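Honix has withdrawn a finger-pad batch for its hand-held gripper after a fault in the closing linkage let the fingers keep tightening once the trigger had been released. The notice went to users in December and covers 205 units sold with the first version of the return spring.

The fault shows up with soft goods. On a rigid part the fingers stop at the surface and the spring load is shared across the pad. On cloth, foam or a half-filled bag there is no firm stop, and the linkage can travel past its center point and lock. The user then has to pry the fingers apart by hand. Two users reported pinched fingertips while doing this, and one returned unit had a cracked inner plate.

Skarkard, which collects handling recordings in private homes, logged the lock-up on 20 of 1,058 grasps before it stopped using the affected units. All 20 were on fabric or thin plastic packaging. Household items of this type make up most of its work – snack bags, pouches, drink cartons, bedding.

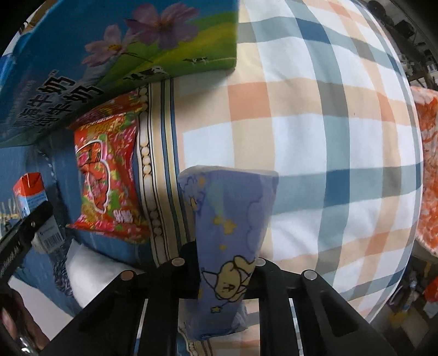
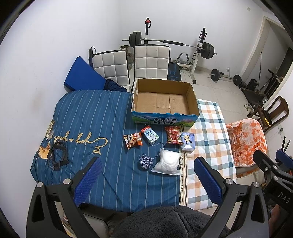

Household goods on and beside bedding, with a hand-held gripper in use.

Lionel Horrocks wrote in reply to the notice that the count was probably too low, as a partial lock clears when the trigger is pulled a second time and most people would not bother to log it. He asked why the spring had been approved on a test that used only metal blocks, and whether the fingers on the powered version share the same linkage. "If they do, the motor will hide the fault until something breaks," he wrote.

Honix says the powered version uses a different linkage and is not covered. It confirmed that the approval test ran for 300 cycles on rigid blocks and that a foam block has now been added. The replacement spring, made by Mellor, is shorter, and a small pin keeps the linkage from reaching the center point.

Until the new parts are fitted, users are told to keep their free hand clear of the fingers and to cut power to any logging equipment before trying to release a locked grip. The fingers should be opened with a flat tool inserted at the base of the pads. Units with marks or cracks on the inner plates should be sent back whole. Replacement kits ship from the Ternine warehouse, and the old springs do not need to be returned.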